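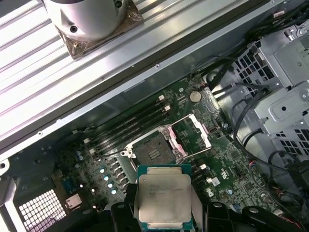
Iltidau Two-Finger Kit for Small Arms

Price: $692 (fingers, gripper body, wrist camera, cable and mounting plate)
In stock, ships from our workshop

I've been selling grippers through Clulline for a while now and the Iltidau is the one I keep leaving on my own arm when I'm meant to be putting it back on the shelf. If you do fiddly work -- computer repair, board swaps, sorting small parts into trays -- have a read, because I think it suits that sort of bench better than anything else I carry.

Most of my testing with it has been on old desktop PCs. They're cheap, they're full of awkward shapes, and if I bend something I don't cry about it for long. The job I like best is a processor going into its socket, with the load plate swung up, the lever lifted and the fingers holding the chip by its sides so nothing touches the contacts. You want the chip flat and square before you let go, and from the wrist camera you can see if it's sitting on a bit of a tilt while there's still air under it. That view is what sold me! On my old setup I had a camera on a stand and the gripper was always in the way of the one thing I needed to look at.

What's in the box

Gripper body with motor and control board already fitted
Two matte black fingers, blunt ends
Wrist camera and bracket
Mounting plate for the Dalsgaard arm (ask me about others before you order)
One cable for power and data
Hex key, spare screws, and a card with the wiring colours on it

The numbers people ask for

Full opening: 91 mm
Weight with camera: 289 g
Cable length: 3 m
Grip force: adjustable in software, and it starts on the gentlest setting

What it's like to use

Setting it up took me an evening, and a fair chunk of that was me routing the cable down the arm the wrong way and having to start over. Bolt the plate on, bolt the body to the plate, plug in, run the homing routine. The fingers close, open all the way and close again, so keep your own fingers clear while it does that. After homing it remembers where it is until you cut the power.

The software is plain, which I like. You get a slider for opening, a slider for force, and a live picture from the camera. You can jog the gripper by hand or write a script, and there are a few sample scripts in the download to pull apart. I drive mine by hand most of the time. I know some of you want the whole thing to run itself, and you can get there, but you'll be writing that part yourself or paying somebody to.

The fingers are chunkier than I expected from the drawings. For the sides of a processor they're great, with plenty of surface to hold it steady. For tiny screws, not so much. Villetti makes a narrow tip set that fits the same mount and I keep a few in the drawer, so add a note to your order if you'd like a pair quoted in.

Things I'd grumble about

The body sticks out to one side, and in a crowded case you do have to think about it. Drive cages are the worst for it. I plan my approach from the open side now and tuck loose cables well back before I start, and I take the cooler and side panel right off the bench if I can be bothered (I often can't).

The camera has a fixed focus as well. It's sharp from the fingertips out to a hand's width or so, then it goes soft. Fine for close work, a bit useless if you were hoping to read a label across the bench.

And the cable is stiff when it's cold. My workshop isn't heated first thing in the morning and I let it sit for a bit before I bend it around the elbow joint.

Before you put it near anything expensive

Please practise on a dead board first. I mean it! Socket pins are very easy to wreck and I can't refund you for a motherboard. Use the lowest force setting that holds the part, wear your wrist strap the same as you would working by hand, and bring the arm down in small steps. I do the last little bit at the slowest jog speed with one hand on the stop button. Closing the load plate and the lever I still do myself.

Warranty and returns

Two years on the gripper body and camera. Fingers are a wear part, so they're covered if they arrive faulty but not if they've been chewed up on the job. If you get it home and it doesn't fit your arm, send it back within a month in the original box and I'll refund the kit, minus postage.

Replacement fingers, brackets and cables are all kept in stock and sold separately. If you're not sure which plate you need, send me a photo of the flange on the end of your arm with a ruler beside it -- I answer the emails myself, usually after 4 in the afternoon when the bench work is done.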